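Murmont open day, robot taking apart desktop computers
Forum: Visits and Demonstrations

romana_t wrote:
Good evening to all. I promised a report from the open day at the Murmont workshop in Brarkthorpe, so I write it before I forget. We were a group of 20 persons and they let us stand quite near to the tables. The main demonstration was a robot arm working inside an old desktop computer. They want to take out the hard drive and later the memory, so that the parts can be sorted for reuse. Laiba Jafri explained everything very patiently, also to the children. I liked it more than the big hall with the screens.

pcalvo wrote:
Thank you Romana. I was there in the afternoon and I must say I was less impressed. In 30 minutes I could open all the computers on that shelf with my own hands. Why do we need an arm for this?

romana_t wrote:
Patricio, you compare it with a person who is fresh and has one shelf. Mrs. Jafri said they received 2,106 computers since August. I think your hands would complain.

pcalvo wrote:
My hands maybe. But then pay two persons, it is cheaper than the arm.

M_Robles wrote:
I work in a recycling yard near Toledo and I am between you both. The drive is the easy part if it sits in a plastic caddy. What costs us time is cables, and cases where somebody put screws of another type. Did they show a case without the caddy?

romana_t wrote:
No, only the type with the blue caddy. I asked about other types and the answer was "next year, we hope."

baltasar wrote:
I visited also the one in Mekstead in spring, and there the visitors were behind glass and you could see almost nothing. So for me Murmont wins already. Patricio, did you stay for the questions? A man asked your same question about the price and the discussion was quite good.

pcalvo wrote:
I did not stay, the bus was leaving. What did they answer?

baltasar wrote:
That they do not know yet the price per computer, and they prefer not to give a number which they must correct later. I found it a fair answer.

M_Robles wrote:
Fair, but for a yard like ours it is the only number that counts. Romana, do you have pictures from close? I would like to see how much space the fingers have in there.

romana_t wrote:
Yes, Mrs. Jafri sent me 2 and she permits to put them in the forum.

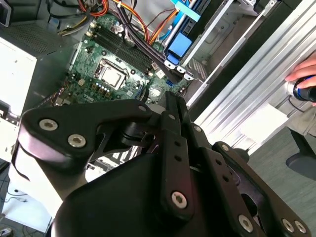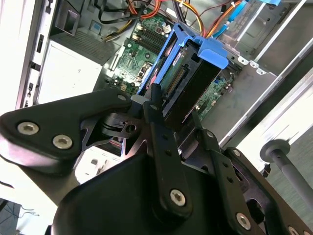
Last edited by romana_t at 21:40

M_Robles wrote:
Very useful, thank you. In the second one the caddy is in the jaws and the power cables go across the board just behind. With our older cases I would be afraid for those cables. The gripper is wider than I expected.

pcalvo wrote:
In the first I see a hand with a controller. So a person is needed anyway! Then my two persons are already one.

baltasar wrote:
One person with a controller can sit down, Patricio. At my age this is an argument.

romana_t wrote:
I will ask her how much of the work is done with the controller, because I did not understand this part well. Marcelino, if you write me the models of your older cases I can send them together with the question.

M_Robles wrote:
I will make the list tomorrow at the yard. Most are small office towers, and a few have the drive standing vertical behind the front panel.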